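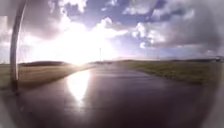
The path at Fisbridge, after rain.

The man at the Fisbridge bait counter said the lure would catch walleye in a parking lot. I told him I'd fished Gurkow Reservoir for most of my life and had never seen a walleye in a parking lot. He rang it up anyway.

It was called the Clodia. It cost more than my first rod. The package said the rattle inside was tuned to the feeding sound of shad, and I would like to meet the person who sat under a lake and wrote that sound down.

My brother had bought 2 of them in March and would not shut up about it. He claimed 5 fish in one evening off the Sadowski dock. He had no pictures. His phone was in the truck, he said. His phone is always in the truck when he catches fish, and always in his hand when I fall in.

So I went out to the dock by myself. I tied on the Clodia with a knot I trust and threw it as far as it would go. It landed like a dropped wrench. I cranked it back slowly, the way the package told me to, and felt it wobbling down there, rattling away at whatever was listening.

Nothing was listening. I threw it again. A heron on the far bank got up and left.

By the time the mosquitoes came I had made something like a hundred casts and talked myself through all the excuses. Water too warm. Wrong color. Barometer. I've never owned a barometer. I know men who can explain any empty cooler on earth with one.

I was about to cut it off and put on a plain jig when the line went sideways.

It wasn't a hit. I want to be clear on that, as my brother has since told it differently. The line just moved over, like somebody sliding a chair. I set the hook and the rod bent down to the cork and stayed there. More than 80 yards of line went off the reel and I stood and watched it go. Then it stopped, and I felt one long shake of a head, and the line came up light.

The Clodia was still on. The back hook had been pulled out straight as a nail.

I sat down on the cooler and looked at it. A log can straighten a hook. So can a carp, a big ugly one hooked in the side, and there are plenty of those in Gurkow. A log does not take line, though, and I've had carp on before. They don't shake like that.

My brother asked me how I did. I said the lure was junk and the hooks were soft, and both of those things may be true.

In the morning I drove back to Fisbridge. The man at the counter didn't say a word. He put another Clodia on the glass, and next to it a pack of heavier hooks.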